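Mosoti: Our Hand-Held Gripper Project
Zokdale Robotics Club, Spring Project Report

We called our gripper Mosoti, and it took up most of our May! The idea was to build a two-finger gripper you can carry around in one hand, with a camera looking down at the fingers, and use it to record ordinary pick-up jobs at a table. Later those recordings can help teach a robot arm the same jobs (that's next year's plan, and we can't wait).

We started with cardboard fingers, moved on to black plastic ones, and went through 9 versions before we had a pair that opened evenly. Bare plastic was too slippery for anything round, so we stuck soft pads on the inside faces. What a difference! In our first test without pads we managed 30 good pick-ups out of 60 tries. With pads we got 45 out of 60, using the same cups, blocks and markers.

Each practice run followed the same steps. One person held the gripper, one set out the objects, and one wrote down the result. We opened the jaws all the way before every recording so that all the clips would begin alike. A full round took about an hour, plus a lot of arguing over what counts as a drop. We finally agreed that touching the table again before the target spot is a drop.
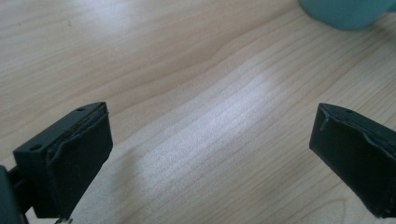
Jaws open over the table, with a pad on the inner face of each finger.

The pads still need work. The material wrinkles along the top edge where it folds over the plastic, and on the right finger there's a little flap sticking out. We want to try thinner material and a cleaner fold. Glare on the tabletop is the other thing on our list, and a plain cloth might be enough to fix it.

We're bringing Mosoti to the Vomville school fair next, so come by and try picking up a marker!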